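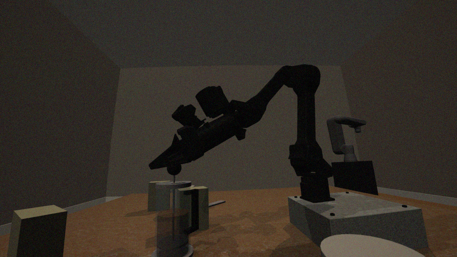 Perguntas que me fazem sobre heranças e partilhas

Preciso mesmo de advogado para fazer a partilha?
Nem sempre! Se os herdeiros estiverem todos de acordo, podem tratar de tudo num cartório ou numa conservatória. Eu costumo entrar quando há um irmão que não responde às cartas, ou quando aparece um terreno de que já ninguém se lembrava (acontece imenso).

E se um de nós não quiser vender a casa?
Então conversamos primeiro. Se não houver acordo, avança-se para inventário - e aí convém ter paciência. O mais longo que acompanhei teve 33 sessões e os primos ainda hoje não se falam.

Posso recusar uma herança cheia de dívidas?
Pode, chama-se repúdio. Mas atenção, não dá para ficar com o carro e recusar o empréstimo, é tudo ou nada.

O que levo à primeira consulta?
Certidão de óbito, cartão de cidadão, cadernetas prediais e o testamento, se existir. Não tem tudo? Venha na mesma.

Quanto custa essa consulta?
60 euros, e desconto-os se depois ficar com o caso.

Atende em espanhol?
Eu arranho... mas o meu colega Pascual Sepúlveda trata dessas consultas, e também dos bens que ficaram em Espanha.

Onde fica o escritório?
No edifício Arkholm, porta 8. Toque à campainha com força, que às vezes não se ouve lá dentro.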